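Daylight and Shade in a Small Hotel: A Design Study for the Station Site in Breromberg

Project report, second-year architecture studio
4 Feb 2019

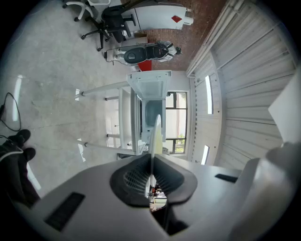

The task given to our studio group was to design a small hotel on the empty site beside the old station in Breromberg. The building should have 110 rooms, a breakfast hall that is also open to people from the town, and a total floor area of not more than 3000 square meters above the ground. We worked in a group of four students from October until the end of the winter term. My part was the facade and the daylight, so this report says more about these two subjects than about the structure or the costs.

1. The site

The site is long and narrow. On the north side it follows the railway, and on the south side it looks to Nunden Street, where most houses have three or four floors. The ground falls slowly to the west. At the lower end there is a small stream in a concrete channel, and the town plans to open it again one day. We decided to keep this end free of building, as a garden.

The noise from the railway was the first problem. Our first plan had a corridor in the middle and rooms on both sides, as in most hotels of this size. But then half of the guests would sleep toward the trains. In the second plan we put one corridor along the north wall and all rooms toward the street. The building became too long for the site, and we had to bend it twice. These two bends later became the most important thing in the project. They make three small courts on the street side, each one with its own entrance path.

2. The rooms

With all rooms facing south, heat in summer was the next question. A room is narrow and deep, and the bathroom stands beside the corridor. We tested three types of facade with a paper model and later with a simple computer model:

Type A: full glass with a curtain inside
Type B: a window in a thick wall, with a deep reveal
Type C: glass with fixed vertical fins outside, turned 15 degrees to the east

Type A was the brightest, but it was clearly too hot in the afternoon. Type B was good for heat but the back part of the room was dark, and the desk would need a lamp also at noon. Type C gave the best result at the desk. Its weak point is the view, because a guest who lies in bed sees mostly fins and little of the street. In the final design we combined B and C. The window has a thick frame on the west side, where the low sun comes from, and two fins only in the upper part.

I should say that our computer model did not include the trees on the street. They are old lime trees and in summer they will shade the first floor strongly. The teachers pointed this out at the middle review, and I think the rooms on the first floor could have a simpler window. There was no time to draw this variant.

3. Comparison with two other buildings

We visited the Rimcombe guest house, a renovated grain store, and we studied drawings of the Nedelcu hotel, which we could not visit. In Rimcombe the thick brick walls were kept and the new windows are placed deep inside them. The corridor gets light from a roof window at each end, and it felt pleasant even on a gray day. We took this idea for our two bends, where the corridor opens to the full height of the building.

The Nedelcu drawings were useful for the breakfast hall. It lies half a floor below the street, so people who pass can look down into it and guests do not feel watched at the same height. We tried the same section, but the stream made us careful with the groundwater. Our hall is only four steps lower than the street.

4. Materials

The outer walls are brick up to the first floor and wood cladding above. The fins are also wood. For the north wall we wanted as few openings as possible, and here the brick goes up to the roof. The bricks should be bought from demolished buildings in the region, if the quantity is enough. We asked one dealer and the answer was not clear.

5. Open points

The fire escape at the east end is too far from the last rooms — about 4 meters more than the rule allows — and one more stair would be needed. The delivery yard crosses the bicycle path. The garden at the stream is drawn only in outline. The plans and sections are in the appendix at a scale of 1:200, and the daylight tables follow after them.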